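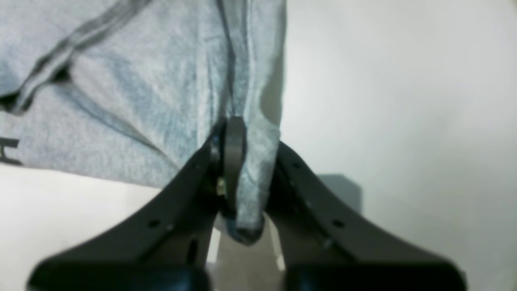 Chapter 5
Can It Fold My Shirts Yet?

Posted 26th January by the chapter author | 14 comments | 23 shares

I get asked one question more than any other when people find out I write textbooks on automation. It comes up at weddings, at the dentist, and once through the window of a drive-thru. The question is "So when do I get one that does the laundry?"

I used to give a long answer with the word "manipulation" in it. People's eyes went glassy. These days I say "grab a T-shirt and I'll show you the problem," and I'd like to start this chapter the same way. Go get one. A clean one is nicer, but it doesn't matter. Drop it on a table in a heap and come back.

Got it? Okay. Now pick it up by the shoulders.

You probably did that in a second or so, and you probably can't tell me how. You looked at the heap and somehow knew which lump was a sleeve. You slid a fingertip under an edge, felt whether you had one layer or two, let some of it slip, and caught the rest. If you grabbed the hem by mistake, you just kept going, hand over hand, until a shoulder turned up. I've been trying to write that down as a list of steps for most of my working life and I still don't have a list I like.

5.1 What we mean by a chore

In the earlier chapters we spent our time with machines that do one thing to one kind of part. The part arrives the same way up every time (or a fixture makes sure it does), the machine does its thing, and off it goes. Those systems are wonderful! I don't want you to come away from this chapter thinking they're the boring cousins. The bracket line we looked at in Chapter 2, at the Gristex plant, turns out 440 pieces an hour and hardly ever needs a human hand near it.

A chore is a different animal. When I use the word in this book I mean a job where the object shows up however it likes, where the goal is something a person would call "done" or "neat," and where the worker is expected to deal with small messes along the way. Folding a shirt is a chore. So is loading a dishwasher, emptying a tote of mixed returns, wiping down a bench, or bagging up odd parts at the end of a shift. Notice that two of those are shop-floor jobs. Students tend to think of this as a housework problem, but warehouses and repair shops are full of the same trouble.

Cloth is the example I'll keep coming back to, and there's a good reason it turns up in so many research labs. A box has a position and a direction it's facing, and once you know those you know pretty much everything you need to pick it up. A shirt has no such luck. Every wrinkle is another thing that could be different, and the moment you touch it you've changed half of them. Pull on a cuff and the collar moves. Push down on the middle and you've made three new folds you'll have to deal with later.

5.2 The grasp comes first

Let's stay with your shirt for a minute. Try picking it up with only your thumb and one finger, and hold them stiff, like salad tongs. That's much closer to what most two-finger grippers have to work with. You'll find you can lift it just fine. Lifting was never the hard bit. Cloth bunches up nicely between two fingers, and a simple pinch at a high spot in the heap will very often come up with something.

The trouble is what you come up with. A pinch in the middle of the fabric gives you a shirt hanging like a wet flag, with the sleeves and hem tucked away inside the folds. You're holding it, sure, but you're no closer to folded. To get closer you need a useful place to hold, usually a shoulder seam or a corner of the hem, and the useful places are exactly the ones that hide.

People have come up with a few ways around this, and we'll take them one at a time in sections 5.4 to 5.6:

– Lift, look, and regrasp. Hold the shirt up, find the lowest hanging point, grab that with the other hand, and repeat. It's slow but it's surprisingly hard to break.
– Fling it. Two arms snap the cloth out flat over a table, the way you'd spread a bedsheet. It's great fun to watch, and it needs room.
– Drag and smooth. Keep the shirt on the table and pull it out a little at a time.
– Learn from people. Have a person steer the arms through the whole job, over and over, and train a model on the recordings.

That last one has taken over a lot of the conversation lately. I'll admit I was a grump about it for years. Then I spent a September watching a trial at Cledance, a uniform rental outfit that had recorded 800 folds with a person at the controls, and I came home a good deal less grumpy. The trained system did things I'd never have thought to program. It would nudge a sleeve with the side of a finger, for instance, because the person at the controls had been doing that without thinking.

5.3 Knowing what you're looking at

Before any of those methods can start, the machine has to look at a heap and make some kind of guess about it. Is that the front or the back? Which way is the neck pointing? Is it inside out? You and I lean on little clues for this, and we lean on them hard. A printed slogan tells you which side is up and which way the shirt is turned, even if you can only read a few letters. A ribbed collar is a gift. So is a label.

A plain heather gray makes life harder, by the way. The mottling in the yarn can look a lot like soft shading, and soft shading is what you'd use to find the wrinkles. On a white table under even light you at least get a clean outline, and that's why so many benches you'll visit look the way they do.

Have a look at the next photo and try it for yourself. Decide where the neck is, then decide where you'd want your first pinch. I've run this with my own classes, and the arguments over the second part can eat up a whole hour.
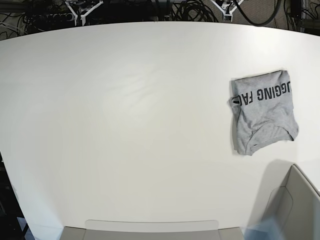

5.3.1 So, can they do it yet?

My short answer is "some of it, some of the time, if you aren't in a hurry." I know that's annoying. Let me give you the longer one.

At the Cledance trial the system was handed 363 shirts that it hadn't seen in training. It folded most of them to a standard I'd accept from a teenager. It was a lot slower than the staff. When it failed, it failed in ways that no person would, like carefully folding a shirt that had a second shirt stuck inside it, or smoothing the same corner again and again until somebody stepped in and moved it.

That last kind of failure deserves your attention, and it has a name around here. We call it a Nedeljković loop, after the test rig where our group first wrote one down. The machine sees a state it thinks it can improve, makes its move, and ends up looking at nearly the same state. A person gets bored and tries something else. Boredom is a pretty useful skill and we haven't found a tidy way to build it. Section 5.7 has the best attempts I know of.

Then there's the question of what counts as "yet." If you run a laundry, you care about cost per shirt and how often someone has to walk over. If you're at home, you might not care if it takes all night, as long as it doesn't knock over the lamp. The same machine can be hopeless for one customer and fine for the other. When Fasex looked at putting arms on its returns bench, the folding was good enough and the project stalled anyway – the company couldn't find a cheap way to get the shirts out of their bags.

Keep that story handy. Whenever you see a clip of a robot doing a chore, ask yourself what happened just before the clip started and who's going to deal with whatever comes after it. Who put the shirt there? Where does the folded one go? What does the system do if it's handed a sock?

5.3.2 Before you read on

Put your shirt back in its heap and try these. Write your answers down, please, as we'll use them in 5.4.

1. Fold the shirt using only two stiff fingers on each hand. Note every time you let go and regrasp.
2. Do it again with your eyes shut. Which steps got harder, and which didn't change at all?
3. Now write instructions for a friend who has never seen a shirt. Swap with a classmate and follow theirs to the letter.
4. Pick a chore from your own job or kitchen and decide what "done" means for it, in one sentence that a machine could check.

Number three usually ends in laughing and a very sad-looking shirt. Leave it on the table when you're finished and bring your notes to the next section.

14 comments | 23 shares

Related
Chapter 2: Same Part, Same Place, All Day
Chapter 4: Fingers, Cups, and Other Ways to Hold On
Section 5.4: Lift, Look, Regrasp
Section 5.7: Getting Unstuck
Chapter 6: Dishes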